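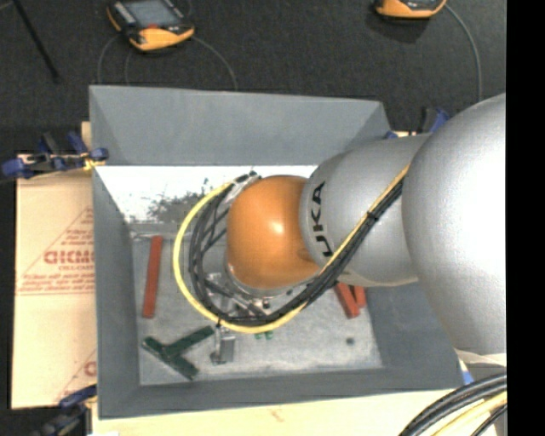 KUKA arm reaching into a gray bin

Print this page | E-mail this page

How to Call Your First Football Game on a Web Stream

So you said yes to doing play-by-play for your local team. Good for you! I've been calling games for the Sosbridge side for a while now, and my first broadcast was a mess, so let me save you some pain.

1. Make a spotting board. Mine is one big sheet of cardboard, offense on one half and defense on the other, with each player's number written large enough to read at a glance. A full roster for us is 70 kids, and you can't memorize that (I tried). Learn the starters cold and let the board handle the rest.

2. Get the names right. Ask a coach from each team to say every name out loud before kickoff and write it down the way it sounds. I once butchered a kid's name for a whole half and his grandmother e-mailed me.

3. Set up early. I like to be in the booth an hour and a half ahead. Plug into the wired connection if there is one, because stadium Wi-Fi falls apart once the stands fill up. At Gimholm Field they seat 1065, and my stream froze on the opening kick.

4. Say the same things in the same order. Down, distance, yard line, then the play. "Second and six from the 29, handoff left..." It feels stiff for a quarter and then you stop noticing it.

5. Give the score and the clock way more than you think you should. People drop in and out all night. I keep a little egg timer on the desk and flip it every time I say the score – when the sand runs out, I say it again.

6. Let the crowd talk. After a touchdown, call it and then hush for a few seconds. The band sounds great!

7. Listen back the next morning. You'll hate it, but you'll catch your pet phrase. Mine was "how about that," and I don't want to tell you how many times I said it against Fekura.

Bring water, and a spare pair of headphones too.

Questions? Use the contact form | Copyright Sosbridge Sideline | Back to top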